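# 一张桌子，擦到第几遍才算干净

去年八月搬完家，我做的第一件事是擦桌子。箱子堆到窗台那么高，锅还没找到，牙刷在哪个袋子里也不知道，可我就是蹲在地上翻出一块抹布，先把那张浅色的木桌子擦了一遍。 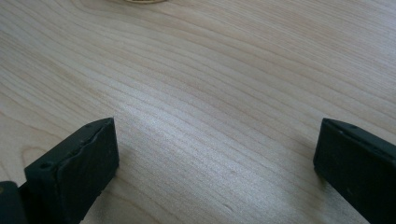

擦完坐下来，喝了口凉水，觉得这个家算是有了一块能待的地方。后来跟朋友聊起来，才发现好多人都有类似的毛病：先铺床的，先摆鞋柜的，还有一位非得先把马桶刷了才肯吃饭。我呢，就是桌子。

我对桌子的感情有点说不清。小时候家里只有一张正经桌子，吃饭是它，写作业是它，包饺子是它，过年打牌也是它。桌面上铺一层玻璃，玻璃底下压着照片、粮票、电费单子和一张过期的挂历，胳膊肘搁上去，冬天冰得一激灵，夏天又粘住皮肤，揭起来"嘶"的一声。我妈每天晚上擦那块玻璃，擦完还要歪着头对着灯看一眼，哪儿有油印子，一看一个准。那会儿我觉得她真是闲得慌。现在我每天晚上也歪着头看，角度都一模一样。

自己买桌子的时候，我发誓不要玻璃。我要木头，要浅色的，要能看见纹路的。为这个我跑了两个周末，看到最后腿都直了。深色的桌子在店里灯光底下是真好看，稳重，像个过日子的样子，可我一想到家里那点采光，摆进去就是一个黑洞。白色烤漆的也看了，漂亮是漂亮，就是坐在跟前总想把手缩回来，怕留下指印。最后在一家叫 Toder 的小店里看中了现在这张，摆在最里头靠墙的位置，上面堆满了样品布，店员把布一抱走，我就站住不动了。

那个颜色怎么说呢，像放了一点奶的米汤。纹路很细，一丝一丝地斜着走，凑近了看有直的，有轻轻打弯的，有的地方会忽然松开，兜一个大圈再合回去。我这个人没什么审美，但我就是爱看这个。开视频会的时候，别人以为我在认真做笔记，其实我在用眼睛顺着一根纹路往前走，看它走到哪儿拐弯。

## 先说说我走过的弯路

刚拿到新桌子的人都容易用力过猛，我也不例外。

头一个月，我给它配了桌布。棉麻的，米色，带一圈小流苏，买的时候脑子里全是法国乡下。铺上去第二天，洒了酱油。洗了，晾了，再铺上，又沾了咖喱。到第三回我想明白了：我花了那么多时间挑一张好看的桌子，然后拿一块布把它盖起来，再花时间洗这块布。图什么呀！

桌布撤了，我又迷上了透明软垫，就是那种号称看不见的。说实话，它跟"看不见"三个字没有半点关系。边角会翘，底下会进水汽，一杯热茶放上去，拿起来的时候垫子跟着杯子一起起飞。最烦人的是夹在中间的面包渣，你隔着垫子看得清清楚楚，就是擦不着，得把整张掀起来。我掀了一个夏天，掀到后来干脆卷起来塞到床底下，现在还在那儿，跟瑜伽垫做伴。

接着是清洁剂阶段。有一阵我水槽底下的瓶子排得跟小卖部似的：厨房去油的，玻璃专用的，木器护理的，橙子味的，号称能让家具"呼吸"的。橙子味那瓶我用得最凶，喷上去满屋子都是糖果味，擦完亮得能照人。过了几天就不对劲了，手摸上去发涩，纸放在上面会轻轻粘一下。原来是一层叠一层，全留在桌面上了。后来我拿温水一点一点地把它们请走，擦了整整一个星期六下午，换了好几盆水，胳膊酸得晚上举不起筷子。

## 现在我怎么擦

弯路走完，剩下的做法简单得有点不好意思写。

两块布，一湿一干。湿的那块要拧到什么程度呢？拧到你觉得差不多了，再拧一把。布往桌上一过，水痕应该很快自己就没了，要是能看见水珠子，就是湿了。干的那块紧跟着走，别等，别去接电话，别想着先把碗洗了再回来。

擦的方向我是顺着木纹的。我那张桌子的纹是斜着的，所以我擦桌子的姿势特别难看，整个人歪着，像在划一条很小的船。家里人笑过我，说你横着擦能怎么样？大概也不会怎么样，可是顺着纹走手感就是顺，最后剩下的一点点水印也藏在纹路里，不扎眼。

平时每天一遍清水就够了。真有油了，比如吃完火锅，那就在温水里挤一滴洗洁精，对，就一滴，我以前都是按泵，一泵下去能洗一桌子碗。擦完再用清水过一遍，再干擦。这一步省不得，我省过，第二天早上桌面上一片雾蒙蒙的。

至于布，我试过的不算少。旧T恤其实挺好用，剪开就是，就是洗几次会卷边。超市那种一卷一卷撕着用的，图方便可以，擦着擦着会掉毛。我现在用的是 Kemine 的一种格子布，牌子不大，一包里有五块，八十八块钱，不便宜，我下单的时候手还抖了一下。用到现在，最早的那块已经洗得发白了，还在服役，只不过从擦桌子降级成了擦地脚线。

有一点我得坦白：我分布分得很严，严到有点神经质。擦桌子的绝不碰灶台，擦灶台的绝不碰桌子。有次我妈来住，随手拿起灶台那块就往桌上抹，我在旁边"哎"了一声，声音大得把她吓着了。她看看布，看看我，慢悠悠地说，你小时候可是把橡皮泥按在桌子上的人。

## 对着光看的那一眼

擦完一定要看一眼，这是我妈传给我的，我想了想，还是有道理的。

平着看，桌子永远是干净的。你得把头低下来，让光从桌面上滑过去。有光的那一片会泛出白亮白亮的一层，木纹在里面淡得几乎看不见了，可什么手印、杯圈、没擦匀的水痕，这时候全跑出来了。我通常是在早上八九点的时候看，太阳还低。晚上就开灯，人绕着桌子走半圈，换着角度找。

也正因为这样，我对"亮"这件事的看法变了。以前觉得越亮越干净，现在觉得亮得匀才算数。东一块亮西一块哑的，多半是有东西留在上面了。要是整片光过去都是平平的一道，那就可以收工，泡茶，坐下。

当然也有怎么擦都擦不掉的。我那张桌子靠墙那头有一个杯圈，白色的，淡淡的，是搬来后第一个冬天我自己放热砂锅放出来的。网上的办法五花八门，牙膏、蛋黄酱、吹风机，还有人说拿熨斗隔着布熨。我试了吹风机，吹得满头大汗，圈好像浅了一点，也可能是我眼睛花了。牙膏我没敢试，听说有人把漆面磨花了。后来我就不管它了，买了一小盆薄荷放在那儿。薄荷死了以后，我放了一摞杂志。

## 桌上到底该放什么

这个问题我能跟人聊一晚上。

一张空桌子是很难守住的。你早上收拾得干干净净，出门买个菜回来，上面就长出了钥匙、快递单、一个没拆的信封、半根没用完的胶带。它们不打招呼，也不走。到周末你一看，吃饭得端着碗在缝里找地方。我曾经很有毅力地记过一次账，把一个星期里落在桌上的东西全写下来，除去碗筷杯盘，一共十九样，里面有一把卷尺，我到今天也没想起来量了什么。

记完这笔账，我立了个规矩：能留在桌上过夜的，只有两样。哪两样可以换，但是数目不变。有段时间是花瓶和糖罐，有段时间是台灯和一本总也看不完的小说。剩下的睡觉前全部离桌，爱去哪儿去哪儿，哪怕是堆到沙发上。对，沙发因此遭了殃，这是另一篇文章的事了。

杯垫我是坚决拥护的，虽然我家的杯垫永远找不着。软木的吸水好，可是会粘在杯底，喝着喝着"啪"掉在腿上。陶的好看，放重了一声脆响，心里也跟着一紧。毛毡的柔和，就是沾了咖啡洗不干净。我在 Grirorero 那家杂货铺里买过一套木头的，圆圆的一小片，颜色和桌面挨得很近，摆在一起舒服极了，舒服到我常常看不见它，把杯子直接放在旁边的桌面上。

热锅就别指望杯垫了。买个厚实的隔热垫，大一点，丑一点都没关系，放在伸手就能够着的地方。我的那个原来收在抽屉里，端着滚烫的锅站在桌子跟前，两只手都占着，怎么开抽屉？那个白圈就是这么来的。现在它挂在桌边墙上的钩子上，颜色跟哪儿都不搭，我也认了。

## 一顿饭前后的事

我喜欢请人来家里吃饭，人不用多，菜也不用多。我那张桌子最多坐到五个人，再多就得有人端着碗去窗台边站着，倒也有过，那位朋友说风景不错。

请客那天，桌子我会擦两遍。下午一遍，客人来之前再一遍。第二遍纯粹是给自己壮胆的，菜做得怎么样心里没底，桌子总归是干净的。然后摆碗筷，这个环节我很享受，光桌面上碗一只一只放下去，声音钝钝的，很踏实。我不铺餐垫，碗底干爽就直接放。有一回朋友一进门就把手掌贴在桌上来回摸，说你这桌子摸着真舒服，我高兴得多炒了一个菜。

吃完饭的桌子又是另一副面孔。骨头、纸巾、橘子皮，汤汁画的地图，一圈一圈的啤酒印。我以前的习惯是客人一走马上收拾，后来发现这样容易把好端端一个晚上收出火气来。现在我只做一件事：把湿的弄干。洒了的汤、杯底的水、化了的冰，拿布吸一吸，吸，别来回抹。剩下的骨头橘子皮明早再说。木头怕的是水泡着，橘子皮在上面睡一晚上，没什么大不了。

倒是有几样东西得当心。红酒，姜黄，还有火龙果，尤其是那种红心的，沾上就别聊天了，赶紧擦。圆珠笔也是，孩子们来玩的时候，我会提前把笔都换成铅笔，纸底下再垫一本厚杂志。用力写字的小朋友，能把作业印在桌面上，侧着光一看，竖式算得清清楚楚，还算错了。

## 读者问得最多的几件事

上回我在栏目里提了一嘴擦桌子，收到的信比我写装修那期还多，挑几个一起回了。

有人问浅色桌子是不是特别不耐脏。我觉得恰恰是深色的更磨人，灰落上去一清二楚，刚擦完转个身就又是一层。浅色的藏灰，怕的是色渍，你勤快一点就行。我家这张，两天不擦灰，站着是看不出来的，低下头才露馅。

有人问要不要上蜡打油。这得看你的桌面是怎么处理的，买的时候多问一句。外面有一层漆封着的，油根本进不去，抹了只会浮在表面发腻，橙子味的教训我前面讲过了。木蜡油一类的桌面才需要隔一阵子补一补，补的时候薄薄一层，多余的全擦掉，擦到你觉得白抹了为止。我有一块 Michalski 的砧板是要上油的，我每次都抹多，晾好几天还是滑溜溜的，切黄瓜跟打冰球一样。

有人问桌子能不能放在窗边。能放，我就放在窗边，吃早饭的时候太阳照进来，谁舍得挪走啊！只是别让同一样东西在一个地方待太久。我有个朋友的花瓶放了一整个夏天，拿起来底下是个颜色不一样的圆，周围都晒深了，就那一小块还是新的。所以我那两样过夜的东西，隔三差五会换换位置，连桌子本身也会掉个头，两头轮着晒。

还有人问，猫老爱睡在桌上怎么办。我没有猫，但是我见过一只趴在浅色桌面上晒太阳的橘猫，我要是主人，我就不擦了，让它睡。

最后一封信比较特别，写信的人刚租了房子，房东留下一张旧桌子，又黏又花，问值不值得收拾。我的建议是先擦一个巴掌大的角。温水，一滴洗洁精，两块布，慢慢擦，擦到布上不再掉颜色，然后低头对着光看看底下的木纹你喜不喜欢。喜欢就接着往下擦，一晚上擦一块，放点音乐，最多擦它一个星期。不喜欢就铺块桌布，我床底下那卷透明软垫也可以寄给你，邮费我出。

写到这儿已经快十一点了，茶杯底下又没垫东西，我去拿布。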